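Volver a casa después del tratamiento

La primera noche fuera de un centro de rehabilitación suele ser más larga que la primera noche dentro. En el centro hay horarios, comidas a la misma hora y una persona despierta en el pasillo. En casa hay silencio, y el teléfono con los números de siempre.

Durante la primavera visité Adier, una casa de transición para personas que terminaron un programa por alcohol o por pastillas y todavía no quieren vivir solas. Llevo 10 años viviendo en español y aún busco algunas palabras en el diccionario, pero la palabra «recaída» la aprendí pronto, porque en mi familia se usó mucho.

Una casa sin batas

Adier ocupa dos pisos de un edificio antiguo. No es una clínica y no hay médicos. Los residentes cocinan por turnos, pagan una parte del alquiler y asisten a un grupo por la tarde, en una sala que llaman Yousafzai, por el apellido de la familia que cedió el edificio. La estancia normal es de seis meses, aunque algunos piden más tiempo.

La regla que más discuten es la del teléfono. Durante las primeras semanas se entrega a las diez de la noche y se recoge con el desayuno. Una mujer que trabajaba en una panadería me dijo que la odió al principio y que ahora la sigue cumpliendo sola, en su propio piso.

También se escribe. Cada residente recibe una hoja por semana y anota en ella lo que quiera: las horas de sueño, una discusión, una lista de la compra. Las hojas no se leen en voz alta si la persona no lo pide.

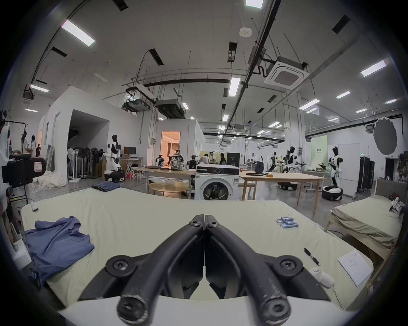
El trabajo, antes o después

En este punto los equipos no están de acuerdo. Adier recomienda esperar 2 meses antes de volver a una jornada completa. Amidska, una asociación del mismo barrio, prefiere que la persona trabaje desde la primera semana, aunque sean pocas horas, y para eso tiene un acuerdo con el taller de bicicletas Miteck. He hablado con gente de los dos lados y los dos me parecieron razonables — quizás depende más de la persona que del método.

El dinero pesa en esta decisión. La plaza en Adier cuesta 1000 euros al mes cuando no hay ayuda pública, y no todas las familias pueden esperar a que alguien esté preparado.

Lo que preguntan las familias

Casi todas preguntan si deben vaciar los armarios de alcohol. En Adier contestan que sí, al menos al principio, y que conviene decirlo en voz alta antes de la vuelta, sin hacerlo a escondidas. Preguntan también qué hacer si hay una recaída. La respuesta es llamar el mismo día, a la hora que sea.

En septiembre se abre otro grupo para familiares, a las siete de la tarde. Para entrar no hace falta que el pariente viva en la casa.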